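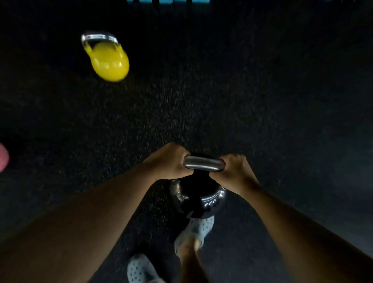 Black kettlebell with a bare metal handle, on speckled rubber flooring.

Looking After Rubber Flooring and Iron in a Home Gym

October 2026
By Efren Dalisay

Rubber flooring gets sold as something you lay and forget. It does last a long time, but it holds dust, sweat and chalk, and in a garage or basement it also holds whatever comes up through the slab. These are the jobs I do in my own garage in Irnumville, and how often I do them.

Sweeping and vacuuming

Vacuum once a week with the brush roll turned off. A spinning brush can pull at the crumb on cheaper mats and lift the edges at the seams. If you only have a broom, use a soft one and go over the floor twice, in two directions. Grit works down into the texture and one pass leaves most of it behind.

Chalk should be vacuumed before any water goes near it. Wet chalk turns to paste and dries gray in the low spots.

Mopping

Use a microfiber mop, wrung out well, with warm water and a small squirt of pH-neutral floor cleaner. Dish soap will do for one cleaning, but it leaves a film, and the film gets slick. If the floor already feels slick, mop twice with plain water and let it dry in between.

Do not use:
Bleach
Mineral spirits, paint thinner or anything with a petroleum base
Oil soap
Vinegar at full strength
A steam mop

Petroleum products soften rubber. I spilled chain oil on a mat one November and the spot is still tacky. Blot a spill like that right away and wash it with cleaner, then rinse.

The smell

New rubber smells. Recycled rolls smell more than molded tiles. Unroll the material outdoors in the shade for a few days if you have the room, mop both sides, and let it dry fully before you bring it in. Keep a window cracked after that. Mine took 11 days to fade to where I stopped noticing it. Baking soda sprinkled on top did very little and was a nuisance to vacuum up.

Moisture underneath

Lift a corner every couple of months. If the concrete is dark or the underside of the mat feels damp, stand the mats on edge with a fan on them for a day. Before laying a new floor, tape down a square of plastic sheeting on the slab overnight. Water beads under the plastic mean you should deal with the slab first.

Cutting and seams

Measure twice and cut from the underside with a new utility blade. Make several light passes along a steel straightedge. Change blades often. A dull one wanders, and the cut comes out slanted. For a stall mat, put a piece of scrap 2x4 under the cut line so the rubber opens up as you go.

Leave a small gap at the walls. Rubber grows a little in hot weather and a tight floor will buckle in the middle. Double-sided carpet tape at the seams is enough in a room that only gets foot traffic and weights.

Bare metal handles

Wipe handles with a dry cloth after each use. Once a month, go over bare steel with a nylon brush, then a rag with two or three drops of light machine oil, then a clean dry rag until no oil comes off on your fingers. Too much oil makes the grip slippery and ends up on the floor, where it does the damage described earlier.

For light surface rust, use fine steel wool or a green kitchen pad, working along the length of the handle. Deeper rust needs a soak in white vinegar, a rinse, and fast drying with a towel and a hair dryer. Keep vinegar off painted or enameled parts.

Painted and coated weights

A damp cloth is all these need. Touch up chips in black paint with a rust-blocking enamel from the hardware store. Clean the chip first, let it dry, and put on two thin coats. Leave it overnight before setting it back on the rubber, or it will stick and take the finish with it.

Humidity

A cheap humidity gauge on the wall is worth having. I run the dehumidifier when mine goes above 60 percent. Empty the tank before leaving for the weekend.

What it cost me

Floor cleaner, mop head, blades, tape and oil came to $36. The used dehumidifier was $90.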